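Fulero Folding Table: Set-up and Use
Section 5. Preparing and folding garments

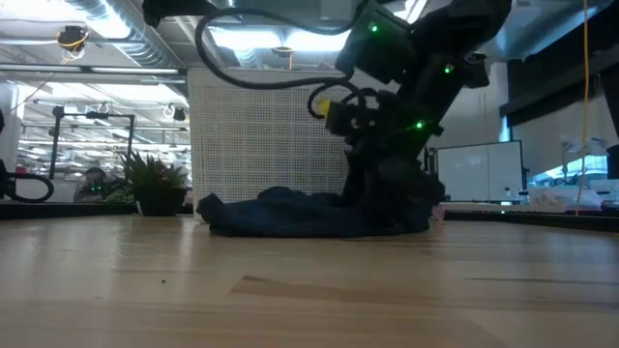
Read this section before you fold the first garment of the day. It is valid for shirts, trousers, work jackets and other clothes of medium weight. For bed sheets and tablecloths, please see Section 6.

5.1 Before you begin

1. Wipe the table top with a soft, dry cloth. Crumbs and small bits stick easily to dark fabric.
2. Check that the garment is fully dry, also in the seams and in the waistband. Moisture can leave marks in the table finish.
3. Empty all pockets. Close zippers and buttons.
4. Keep dark blue and denim clothes in a separate pile from white ones.

Note: New denim can give off color the first times. Wash it alone before you lay it on the wood.

5.2 Spreading the garment

1. Lay the garment on the table with the long side parallel to the front edge.
2. Find the lower edge first and make it lie flat. The rest is easier when this edge is straight.
3. Open any lump at the ends. Sleeves and trouser legs often roll together in the dryer and must be pulled out one at a time.
4. Smooth the fabric from the middle and out to the sides, with light pressure. If you press hard in one place, the cloth gathers there and makes new folds.
5. Lift the cloth a little and let it fall again if a crease does not go away. Do not drag it over the table.

Caution: Metal buttons and rivets can scratch the finish. Turn them up, or put a thin towel under.

5.3 Folding

1. Fold the left side in to the middle.
2. Fold the right side over it, so that the edges meet.
3. Hold the lower edge and fold up to half of the length. For long garments, fold one more time.
4. Press lightly with the flat hand and wait a moment before you move the piece.
5. Put the finished piece on the shelf with the folded edge toward you.

Note: Thick jackets should be folded only once in the length. With two folds the pile becomes unstable and will lean.

5.4 If the result is not good

The pile leans: turn every second piece the other way.
The fabric slides: move the garment farther in on the table, so no part hangs over the edge.
There are still creases: use steam on a separate ironing board, never on the table top. Let the garment cool before you fold it.

5.5 Care of the table

Use a damp cloth and mild soap, along the grain. Dry immediately. Apply Nordin wood oil each October, in a thin layer, and let the table rest until the next day. New oil can stain light clothes.

Spare parts are ordered from the Beltport office. Give part number 590 for the edge strip and 231 for the foot pads.

Text: Gunvor Eklund. Checked by Aslak Hovland, 2 Apr 2021.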